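# Clearing the round table: what goes in which bin

14 April 2024
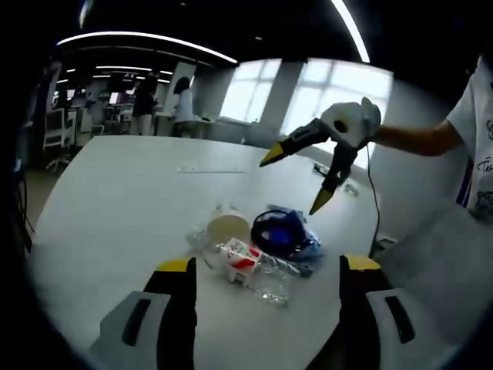 *The big white table in the common room, with a cup, a wrapper, a carton and a water bottle waiting to be sorted.*

The common room on the ground floor at Gutunden is used by most tenants at some point in the week, and the round table gets the heaviest use of anything in it. People eat lunch there, charge laptops, hold meetings and leave things behind. Hidayah Santoso has asked for a reminder in this issue about clearing it, and for a proper explanation of the bins, which were swapped over in December and still cause confusion.

The old arrangement was a single large bin beside the door. There are now 3 bins under the window bench, plus a crate for drink containers. The lids are coloured and the labels are on the front. Please read the label even if you think you know the colour, as the colours don't match the ones the council uses at the kerb.

## Drink bottles

Plastic water bottles go in the crate. Empty them in the kitchen sink first. Part-full bottles leak through the bottom of the crate and the carpet tiles beneath have already been replaced once. Leave the cap on or take it off, whichever you like, but if you take it off, put it in the jar on the bench and not in the crate.

Siu-fong Mok takes the crate to the refund depot every second Friday. The money goes to the tea and coffee tin. Since the crate was introduced it has paid for 582 tea bags, two tins of Milo and a replacement plunger, according to the sheet on the fridge. If anyone else is able to do a Friday run, Siu-fong would be glad of a break in the school holidays. You need a car with a boot that can take the crate lying flat.

## Small cartons

Small drink cartons also go in the crate, provided they are empty. Push the straw right inside or take it out and put it in general waste. Cartons that held food or anything other than a drink go in the paper and cardboard bin, flattened. If there is still food stuck to the inside, they go in general waste.

## Cups

Clear plastic cups are the item we get asked about most. They are not accepted at the depot, even when they have held a drink, and our contractor does not take them with the mixed recycling. They go in general waste for now. Ferenc Vörös has written to the contractor to ask whether this will change and will put the answer on the noticeboard when he gets one.

In the meantime there are 40 glasses and plenty of mugs in the kitchen cupboard to the left of the sink. Anyone can use them. If you are running an event and want to use the lot, let Hidayah know beforehand so that the dishwasher can be emptied.

## Wrappers and film

Crinkly wrappers, cling wrap and the clear film that new items come packed in all go in general waste. We did have a soft plastics bag hanging behind the door, but it filled up and there was nowhere to take it, so it has been removed. Please don't start another one.

If you unpack something at the table, take the film with you when you get up. It slides off the tabletop easily and ends up under the chairs.

## Bags and personal things

Bags left on the table at the end of the day are moved to the shelf outside the office. They are kept there for a fortnight and after that they go to the op shop on Siu Street. Nothing is opened or searched, so put your name on the outside if you'd like it back. At present the shelf is holding an umbrella, two lunch boxes, a child's jumper and a grey scarf.

## Power boards and cables

Power boards can stay on the table during the day. Switch them off at the end and leave them towards the far side, where cups are less likely to be knocked over them. Chargers should go home with their owners. Hsin-yi Lui has a drawer of unclaimed ones in the Dotska office on level one and is happy for people to come and look through it any morning before ten.

## Wiping down

Once the table is clear, wipe it with a damp cloth and the spray from under the sink. Don't use the scourers. The white surface marks easily and the dull patch near the kitchen end came from somebody scrubbing at a pen line. Pen will usually come off with a little methylated spirits on a tissue, and there is a bottle in the office.

Pay some attention to the edge as well as the middle. It collects crumbs and sticky fingerprints, and the cleaners only do the floor and the benches under the current contract.

## Roster

The table roster for the coming term is on the noticeboard. Each office has one week at a time and the job is to check the table at five o'clock, clear anything left and empty the bins if they are more than half full. It takes a few minutes. Dotska is on first, followed by Brandness, then the upstairs studios. Lihua Shao is filling in for the studios' first week while their regular person is on leave.

Swaps are fine as long as you write them on the sheet. Spare bin liners are in the cleaning cupboard, which is now kept unlocked during the day. The key for after hours is number 53 on the board in the office.

Questions about the bins to Ferenc, and anything about bookings for the common room to Hidayah, either in person or by a note in the pigeonhole.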